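Chapter 6
Filling Vacancies on Local Governing Boards

Learning objectives

After reading this chapter, the student should be able to distinguish a vacancy from an absence, identify the authority that fills a vacancy under each of the common statutory arrangements, and calculate the length of an appointed member's term.

Key terms: vacancy, holdover, unexpired term, interim appointment, special election, declaration of vacancy, quorum

6.1 When a Seat Is Vacant

A seat on a city council, county board or library district board is vacant when no person holds legal title to it. The definition is narrower than common usage suggests. A member who has missed every meeting since April still holds the seat unless the charter provides that prolonged absence forfeits it. A member who has announced a plan to resign holds the seat until the resignation takes effect.

Most charters list the events that create a vacancy. The usual list includes death, resignation, removal by a court, conviction of a specified offense, and moving out of the district. Some charters add failure to take the oath within a set period after election. Where the list is exclusive, the board may not add to it by ordinance.

Residence causes the most disputes. In the Bindby township case used throughout this chapter, board member Idris Bevan rented a house outside his ward while his own was being rebuilt. The township attorney, Keerthana Warrier, advised that a temporary move did not end legal residence if the member intended to return. The board accepted the advice and made no declaration of vacancy. A later challenge by a ward resident, Behrouz Asadi, failed on the same ground.

6.2 The Declaration

In some states a vacancy exists by operation of law as soon as the listed event occurs. In others the board must first adopt a resolution declaring it. The distinction matters for two reasons. It fixes the date from which the deadline for filling the seat is counted, and it determines whether votes cast by the departing member in the meantime are valid.
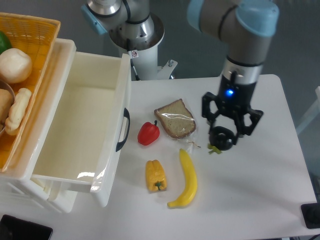 Figure 6.1. Robotic arm and gripper over a white table with play food.

Where a declaration is required, the clerk should record the event relied on, the section of the charter that applies, and the date. A resolution that states only that a seat "is hereby vacant" invites litigation.

6.3 Who Fills the Seat

Three arrangements are common. Under the first, the remaining members appoint a replacement by majority vote. Under the second, the appointment is made by an outside authority, such as the governor or the county executive. Under the third, the voters fill the seat at a special election.

Mixed systems are frequent. Bindby's charter gives the remaining members 70 days to appoint. If they do not act, the township must hold a special election. When a second seat opened on the death of a member, the board divided evenly over 10 ballots between Kiran Katiyar and Vinh Hà. The period expired and the election was called. Hà won it by 11 votes, with 483 ballots cast for the two candidates.

The student should note that the deadline in such a charter may be either mandatory or directory. A mandatory deadline ends the board's power to appoint. A directory deadline instructs the board to act promptly but leaves a late appointment valid. Courts look to whether the text names a consequence for delay. Bindby's text does, and its deadline is therefore mandatory.

6.4 Quorum During a Vacancy

A vacancy may or may not change the number of members needed to do business. If the charter defines a quorum as a majority of the "whole number" of the board, vacant seats are normally counted. If it refers to "members then in office," they are not. On a seven-member board with two vacancies, the first wording requires four members and the second requires three.

The same question arises for the vote on the appointment itself, and the answer need not be the same. Section 6.5 takes up the counting of votes, including abstentions and the vote of a presiding officer.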